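Tindosier 4 Review: Referendum and Ballot Tracking Software for Small Newsrooms

Posted 2/12/26

Tindosier 4 is a desktop program from Achari for following ballot measures from the first draft of the question to the certified result. It collects notices, stores each version of the ballot wording, and keeps a running table of returns by precinct. I used it to cover the Starnden separation vote, in which the north side of town asked to leave the city and form its own municipality. The license cost $239 for one seat. A three-seat license is $547.

Setup

Installation took 15 minutes, most of it spent on the local database. The program asks for a jurisdiction file before it will do anything else. There was no file for Starnden, so I built one from the county's precinct list, which came to 291 rows. The import tool reads CSV and nothing else. It rejected my first attempt over a blank column header and gave the row number of the fault, but not the column.

Wording comparison

The comparison view is the strongest part of the program. The Starnden question was rewritten several times while the city and the north side group argued over the word "separate." Tindosier lines up any two drafts and marks changes down to punctuation. Each draft carries its source and the time it was filed. Exported comparisons open cleanly in a word processor, and page numbers survive.

Search is weaker. It finds exact phrases only, so "polling place" does not return "polling places." There is a wildcard option, but it has to be switched on again for every search.

Returns

On election night the returns table refreshed on schedule and kept the earlier counts, so a corrected precinct total could be checked against the first one. Turnout is calculated from registered voters. The base can be changed to eligible voters, but the setting is three menus down – under Display, for some reason – and it applies to every open project.

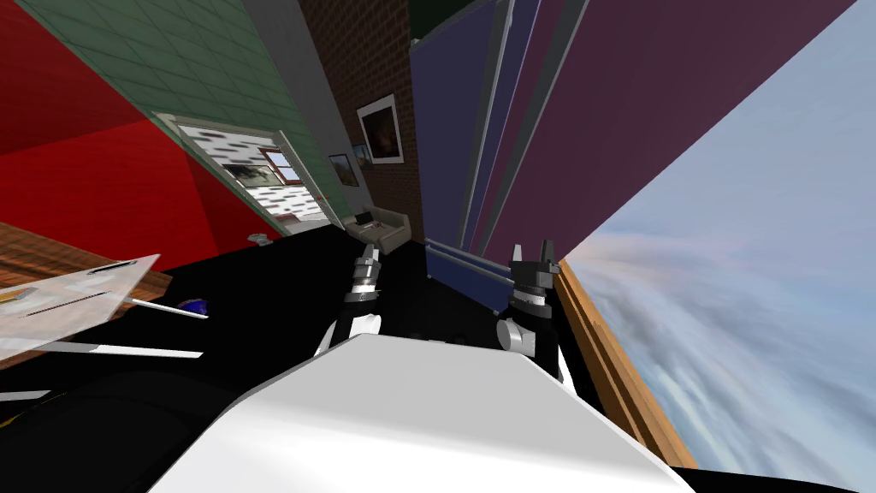
Absentee ballots are handled as a separate column and can be folded into precinct totals or left apart. I left them apart. The one error I found was in the rounding: percentages in the chart were rounded before they were added, and the final bar read 101. The table itself was correct.

Compared with Mellus

Mellus has better search and runs in a browser. It keeps only the current ballot wording, however, and older drafts have to be saved by hand. For candidate races I would still use Mellus. For a measure with disputed language, Tindosier is the better buy.

Achari lists a fix for the chart rounding in the June update. Until then, export the table and draw the chart elsewhere.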